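Bevholm Beauty Therapy, Level 2
Handout 41: Lash and brow tinting

Welcome back! Tinting is one of my favourite treatments to teach, as you can see such a big change in so short an appointment.

Patch test first. Dab a little tint behind the ear or inside the elbow and leave it for the time given on the leaflet. Write the result on the client's card. Any redness, itching or swelling means no tint.

Choosing a shade. Blue-black looks wonderful on dark lashes but can be a bit fierce on fair brows. Start with light brown and build up (you can always go darker!). We stock Urnix in the kit room, and Radu for anyone who prefers a thicker cream.

Setting up. Have your tint dish, damp cotton pads, barrier cream, brushes and a mirror laid out before the client sits down. Plug in your magnifying lamp and check that the lead is well away from the trolley wheels.
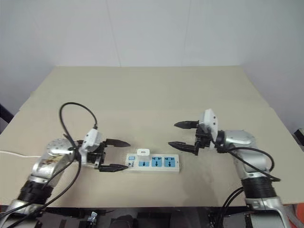
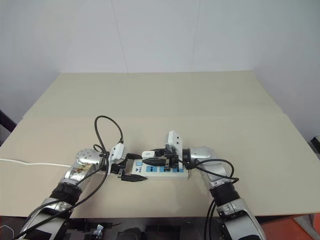
A power strip on a tabletop.

Mixing. Squeeze out a pea-sized amount of tint and add the developer drop by drop, following the leaflet. Mix it just before you use it, as it starts to work straight away.

Putting it on. Barrier cream goes on the skin around the brow and never on the hairs themselves, or the colour won't take. Work against the growth first, then smooth back with the brush. Lovely, even strokes!

For next time: read the Etetti leaflet on aftercare and write 400 words on what you would tell a client who swims every day.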